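6 de mayo de 2019

Cuaderno del taller — proyecto Zurkow, grupo de tarde

Seguimos con la pinza manual. Los dedos nuevos, impresos en verde oscuro, ya están montados y abren sin rozar. El juego anterior queda en el cajón de Andis por si hay que volver atrás.

Se repite la tarea de acercamiento a la cesta de malla: salir con la pinza abierta, avanzar sobre la mesa y parar antes de tocar el alambre. Meta de la sesión: 15 pasadas por equipo, todas desde la misma altura. El cilindro amarillo es el objetivo; el plateado se queda dentro de la cesta como distractor.
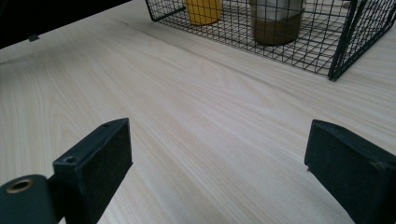 Ajustes

Velocidad de captura sin cambios. El umbral de contacto estaba en 200 y saltaba solo al cerrar, lo subimos a 21 puntos más y de momento se deja ahí. La carpeta compartida suma 652 pasadas con las de hoy — faltan por renombrar las del equipo Otuvier, que siguen con el formato viejo.

Pendiente

Revisar el apriete de la bisagra izquierda antes de la próxima sesión.
Probar la malla con otra luz: el detector de Jacobs confunde los alambres con el borde del objeto.
Decidir si en la demostración de octubre se usa la cesta o una bandeja lisa. Yo prefiero la cesta, aunque salgan peores números.
Pedir más filamento.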